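Grundlagen der Keramik, Teil 4: Glasur, Brand und Farbe
Skript zum Kurs von Arturo Tedesco, Stand 14/03/2025

Bitte lesen Sie dieses Skript vor der Stunde. Die Rezepte stehen im Anhang von Teil 3 und werden hier nicht wiederholt.

1. Was ist eine Glasur?

Eine Glasur ist eine dünne Schicht Glas, die beim Brand auf dem Scherben schmilzt. Sie besteht im Wesentlichen aus drei Gruppen von Stoffen: dem Glasbildner (meistens Quarz), dem Flussmittel und der Tonerde. Die Tonerde macht die Schmelze zäher, damit sie an einer senkrechten Wand nicht herunterläuft. Wer zu viel Flussmittel nimmt, findet nach dem Brand die Glasur auf der Ofenplatte. 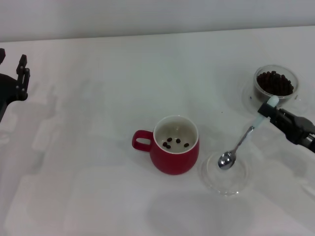
Die Farbe kommt von Metalloxiden oder von fertigen Farbkörpern. Eisen gibt Gelb bis Braun, Kobalt gibt Blau, Kupfer gibt im oxidierenden Brand Grün. Schwierig ist Rot. Ein Becher wie der rote mit dem Henkel und der glänzenden Außenseite stellt deshalb an die Glasur höhere Ansprüche als ein brauner. Die klassischen Wege sind Kupfer in reduzierender Atmosphäre oder ein eingeschlossener Farbkörper, bei dem das Pigment von Zirkonsilikat umhüllt ist. Im Elektroofen arbeiten wir nur mit dem zweiten Weg.

2. Auftrag

Man kann tauchen, gießen, streichen oder spritzen. Für Anfänger empfehle ich das Tauchen. Der geschrühte Scherben saugt das Wasser auf, und das Glasurpulver bleibt an der Oberfläche. Drei Sekunden genügen meistens. Der Fuß muss frei bleiben, also vorher wachsen oder nachher mit dem feuchten Schwamm abwischen.

Die Glasur Plistosano wird in Ansätzen von 2000 g Trockenmasse vorbereitet. Davon nimmt jede Gruppe 300 g für ihre Proben. Bitte immer zuerst das Pulver in das Wasser geben, danach eine Stunde stehen lassen und sieben.
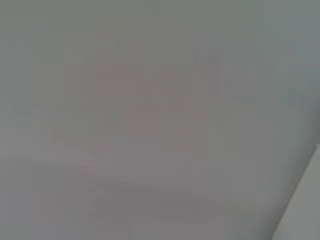

Die richtige Dicke prüft man mit einer Nadel: Man ritzt die trockene Schicht an einer Stelle, die später nicht stört, und schätzt die Tiefe. Danach verreibt man den Kratzer mit dem Finger. Beim Kratzen und Verreiben entsteht Staub – deshalb bitte die Maske tragen.

3. Die Brandkurve

Der Glasurbrand im Ofen Tarndale hat folgende Stufen:

Langsam aufheizen bis 275 °C, Abzug offen
Dann Abzug schließen und schneller aufheizen
Endtemperatur 1008 °C, zwanzig Minuten halten
Ofen ausschalten und geschlossen lassen

Diese Kurve gilt für die Steingutglasuren aus Teil 3. Für Steinzeug ist die Temperatur viel zu niedrig, darüber sprechen wir im November.
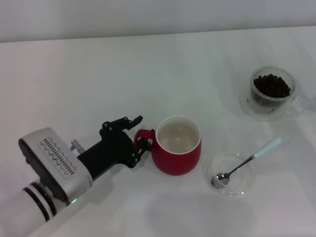
Das Halten am Ende hat einen Zweck, den man leicht unterschätzt. In der Schmelze steigen Gasblasen auf und platzen an der Oberfläche. Wenn man zu früh abkühlt, bleiben kleine Krater zurück, die sogenannten Nadelstiche. Der Kegel zeigt uns die Wärmearbeit an, also die Wirkung von Temperatur und Zeit zusammen. Das Thermoelement misst dagegen nur die Temperatur an einer Stelle.

4. Matt oder glänzend

Eine glänzende Oberfläche ist glatt und wirft das Licht gerichtet zurück. Bei einer matten Glasur haben sich beim Abkühlen meistens feine Kristalle gebildet, und das Licht wird gestreut. Auch eine zu niedrig gebrannte Glasur sieht matt aus, aber sie ist nicht fertig geschmolzen und darf nicht für Geschirr benutzt werden. Paulauskas nennen wir im Kurs unsere matte graue Glasur mit hohem Anteil an Tonerde.
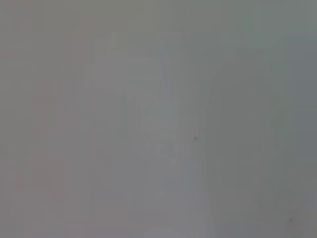 Abb. 4: Grautöne mit weichen Übergängen, unscharf.

5. Aufgaben bis zum nächsten Mal

Bringen Sie zwei geschrühte Probeplatten mit. Auf der Rückseite schreiben Sie mit Eisenoxid Ihren Namen und die Nummer der Glasur. Vergleichen Sie außerdem zu Hause zwei Tassen, eine matte und eine glänzende, und notieren Sie, wie sich Rand, Henkelansatz und Fuß unterscheiden. Die Probeplatten der Werkstatt Grodelgate liegen im Regal neben der Waage und können ausgeliehen werden.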